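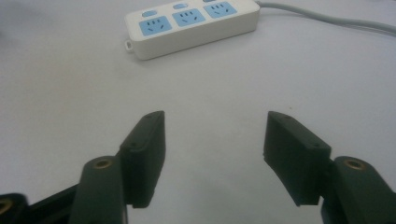 PRE-PURCHASE INSPECTION: BENCH POWER AND HAND-HELD GRIPPERS
Site: Gralville, second bench room
Completed by: Walter Chambi
Date: 5 September 2024
For: next year's equipment request

Mark each line OK, FIX, BUY or N/A. Comments go under the line. The form says to keep comments brief. The form was written by someone who has never asked for money.

SECTION A. POWER AT THE BENCH

A1. Power strip housing free of cracks and scorch marks
OK
Top and sides only. I'll turn it over when the bench is next shut down, and initial this line again.

A2. Enough outlets for the equipment planned
BUY
Three sockets. The plan calls for a laptop, a monitor, a charger, a work light and the new arm controller. I have done this subtraction at two budget meetings now and will happily do it at a third.

A3. Strips not plugged into other strips
FIX
See A2. When a bench is short of outlets, people get creative. Please fund the wall outlets before they get any more creative.

A4. Each socket tested under load
Not done. The load tester is at Asell until they remember whose it is.

A5. Cord routed away from the work area and walkways
FIX
We need cord clips and one floor cover. The clips are $20 for the bag. I would have bought them myself, but the last time I did that the reimbursement form took longer than the project.

A6. Strip fastened down where the bench is used for handling work
FIX
A loose strip is fine as something to pick up and a poor idea as something to plug into. Decide which each strip is for and label it. If we want practice objects, buy practice objects, and leave them unplugged.

SECTION B. HAND-HELD GRIPPERS

B1. Finger pads square, edges intact
FIX
One pad has a corner that looks a little chipped or uneven. It would pass for general use. I'd still like spare pads in the drawer before we sign up for a full season of sessions, as the current number of spares is a promise from May.

B2. Screws and threaded inserts seated
OK by eye. Torque check still to do.

B3. Fingers open and close without binding
OK

B4. Replacement parts priced
BUY
Biswas quoted $200 for a set of pads and screws. Printing our own would be cheaper if you leave out the printer, the filament and me.

SECTION C. THE ARM ITSELF

C1. Circuit capacity confirmed by an electrician
FIX
Not confirmed. The sales sheet says "standard power," a phrase with a lot of confidence and no number in it. Get the real figure in writing before the order goes in.

C2. Emergency stop within reach of the operator
N/A until there is an arm to stop. Budget for the stop button anyway. On the draft quote it is listed under "accessories" — along with the carrying case.

C3. Delivery and installation included
FIX
Minundale will deliver to the loading door. The bench is on the second floor. Ask them what they think happens next.

SECTION D. MONEY

Electrician, wall outlets and circuit check: $783
Gripper spares: $200
Cord clips: $20
Floor cover: waiting on price
Training for two operators: $200

None of this was in the original request, where the whole line reads "robot." I'd ask that the items above be approved first and the arm ordered after the electrician has been and gone.

Reinspect: when A1, A4 and B2 are finished, or when the tester comes home.

Signed: W. Chambi
Second signature: pending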